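Handing a small part from one arm to the other: how do you record it cleanly?
Asked by Paora Ngata in Teaching by demonstration

I'm recording demonstrations on a two-arm bench setup, driving both arms by remote control with a pair of leader handles. The task is a handover. The left gripper holds a small metal part, the right gripper comes in and takes it, then puts it down on the right.

I have 50 recordings so far and 20 of them are no good. Either the right jaws close short of the part, or both grippers pull at once and it pings off the board. From the head camera I can't judge the last couple of centimetres, and the wrist view doesn't always help because it depends which way the wrist is turned.

Head view first, then a wrist view.

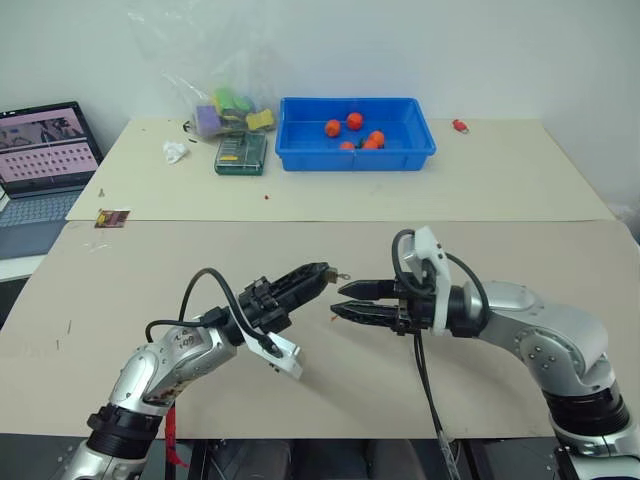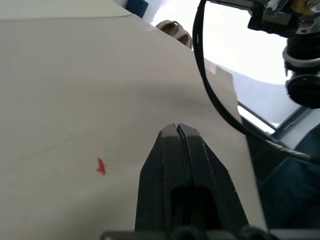 I've been following the Hirner guide, which says to keep every demonstration under 7 seconds. I can't get near that without rushing. Should I slow down and ignore the guide, or is there a better way to line the grippers up? I'm also not sure whether to keep the failed ones. Our training script is the standard Pichon one and I haven't changed anything in it.

3 answers

Anahera Wihongi
Accepted answer

Slow down. A time limit like that might suit picking something off a flat board, but a handover has a part in the middle where very little moves, and you need to record it properly.

What worked for us was choosing one meeting point and sticking to it. Bring the left arm there and stop. Leave it alone completely while you bring the right arm in. If you move both at the same time you are chasing a moving target on every run, and no two recordings will agree.

Close the right gripper fully, wait a beat, then open the left. Keep that order every time. Don't start pulling away until the left is open. Most of our dropped parts came from letting go and moving off together.

For judging the gap, put the wrist view next to the head view on the same screen and turn the receiving wrist so its camera has the jaws and the part in it before you close in. Don't look up at the real arms halfway through either. If you can only do the job by looking round the side, the recordings are missing something the robot will need.

Take the 20 bad ones out of the training set but keep them in a separate folder. If a run has a fumble and then a good recovery, that one can stay in.

tkb_185

We had the same trouble and it was lag in the handles. Check that before you redo anything. On the Momard ones there is a smoothing setting and ours was far too high, so the jaws were still closing after I thought they had stopped.

M. Pichler

Just use a bigger part

Comment from Paora Ngata:
Can't use a bigger part, the size is the whole point of the job. Fixed meeting point has made a big difference though. Did a fresh batch on Tuesday and only lost two – both times I opened the left too early. Smoothing was on as well, so I've turned it down. Will try the side by side view next.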